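Equipment budget: what we are asking for in the spring round

The request for the Brunton site went in at the start of September. It covers hand-held grippers, spare parts and table space, and it comes to $2,989 before shipping. That is under the limit for a single-signature purchase, so we hope to place the order before the winter shutdown.

The largest line is a second Tirnimero hand-held gripper. We have one now and two groups want it on the same afternoons. A shared calendar helped for a while, but recording work on small boxes and containers has grown and the booking sheet is full most weeks. With two units, one can stay set up at the white table and the other can go to Kultora when they need it.

Finger pads are the next line. They are priced at $69 a pair and we have asked for four pairs. Pads are a wear item and should be budgeted that way. Last year they were paid for out of general supplies, and that left us short when the screws and bushings had to be reordered as well. Screws and bushings now have their own line, at $19 a kit.

We looked at renting. The quote was $40 a day with a five-day minimum, and at our present rate of use it would pass the purchase price well before the year is out. Renting still makes sense for the larger arm that the Ivar project wants to try – that request will come separately, once they have settled on a payload.

Not in this round: a new table, storage cases, and the second workstation. The table can wait. The workstation can't wait much longer, and it will be first on the list for the next request. If your group needs something that is not listed, send the part name, the price and the month you need it by. Requests without a price will be held over.

Gripper work at the white table, with a small plastic box:
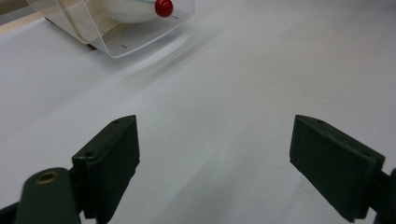
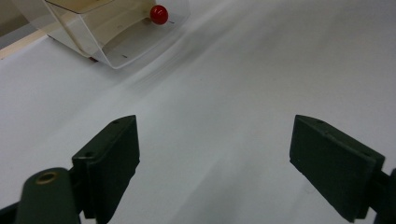 Text by the Equipment Planning Coordinator, Brunton site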